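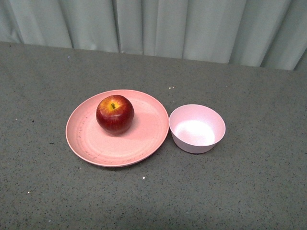

Apple on plate, bowl touching distance away: the layout that breaks most segmenters.

Panalance

Hi! Panalance is my little scene-state checker for tabletop tasks. You feed it a head camera view and it gives you back relations like "apple on plate" and "bowl right of plate", plus a confidence from 0 to 100. I wrote it to sit between Brutonov (my planner, separate repo) and whatever detector you like. I use Lagman, but anything that spits out masks should be fine.

Getting it running

Clone it, run the setup script, then run check_scene.py on a folder of stills. Config lives in prisero.yaml (yep, named after the old project, I never renamed it). The default file has 31 settings and you'll probably touch two of them: near_gap and min_score.

near_gap is the one I keep fiddling with. Two dishes of almost the same color, side by side, and the masks love to bleed into each other. Set it too low and you get one giant pink blob with a fruit on it! 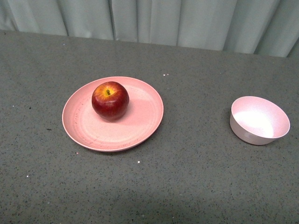

With more bare table between the dishes you can leave the default of 8 pixels alone, and "right of" comes from the mask centers. Watch the rims though: a worn plate with scuffs sometimes gets split into two regions, so I merge anything smaller than min_area first.

Known issues

Speckled tabletops throw up tiny false objects. The crumb filter catches most of them, but 19 of my tests are still marked flaky, mostly for this. Glare inside bowls is on the list too. Patches very welcome, just please run the tests before you send one.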